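Masa madre al 100 % de hidratación: notas de mantenimiento

2019-12-08

En octubre cambié la harina del cultivo y desde entonces he ido apuntando los refrescos en una libreta. Varias personas me han pedido el procedimiento por correo, así que lo dejo escrito, con las correcciones que he ido haciendo sobre la marcha.

El cultivo se alimenta en proporción 1:2:2, es decir, una parte de masa madre, dos de harina y dos de agua, siempre en peso. Con 20 g de masa madre salen 100 g en total, cantidad suficiente para una hogaza mediana y para guardar el resto. La harina es la panificable de Womix, con un 20 % de centeno integral. Antes usaba solo trigo blanco y el cultivo subía bien, pero se venía abajo enseguida y el margen para usarlo era corto.

El agua la pongo a 26 °C en invierno. Si la cocina está por debajo de 19 °C subo a 28 °C y no toco nada más. Probé a compensar el frío con más masa madre de arranque y el pan salía más ácido de lo que me gusta, con la miga algo gomosa junto a la corteza inferior.

Para amasar prefiero la encimera al bol. La limpio con agua y una rasqueta, sin jabón, y la seco del todo antes de empezar.

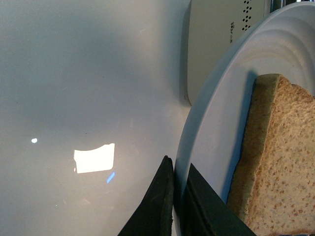 La superficie de trabajo, sin harina.

No enharino hasta el formado. La harina que se incorpora durante los pliegues no está en la fórmula y baja la hidratación real; en una masa al 72 % se nota en el segundo pliegue, cuando deja de estirarse y empieza a rasgarse. Mejor manos mojadas y rasqueta. Hago cuatro series separadas por treinta minutos, y a partir de la tercera la masa ya debería despegarse sola.

Fórmula actual, en porcentaje panadero:

Harina panificable: 85
Centeno integral: 15
Agua: 72
Masa madre: 20
Sal: 2

La sal entra con el primer pliegue, disuelta en una cucharada del agua total. Ye-rin Jang me escribió desde Doltodville para decirme que ella la añade en seco después de la autólisis y que no aprecia diferencia. He hecho la comparación una sola vez y tampoco la aprecié, aunque en seco me costó más repartirla y tuve que alargar el amasado.

La fermentación en bloque la corto cuando el volumen ha crecido un 60 %. Uso un recipiente recto de Gasine con escala en el lateral; en un bol cónico la lectura engaña. Después formado, reposo de veinte minutos, formado final y 13 horas de nevera a 4 °C. He llegado a 18 horas sin problemas graves, pero la greña abre menos.

Horno a 250 °C con la olla dentro durante el precalentamiento. Veinte minutos tapado, bajo a 220 °C y otros veintidós destapado. Con 1.537 g de masa en una sola pieza hay que añadir diez minutos a la segunda fase y vigilar la base —en mi horno se tuesta demasiado si no pongo una bandeja vacía en la guía inferior—.

Queda pendiente repetir todo con el centeno al 30 %. La primera hogaza salió baja y densa, creo que por exceso de fermentación. La próxima la cortaré al 45 % de crecimiento y pondré aquí las temperaturas.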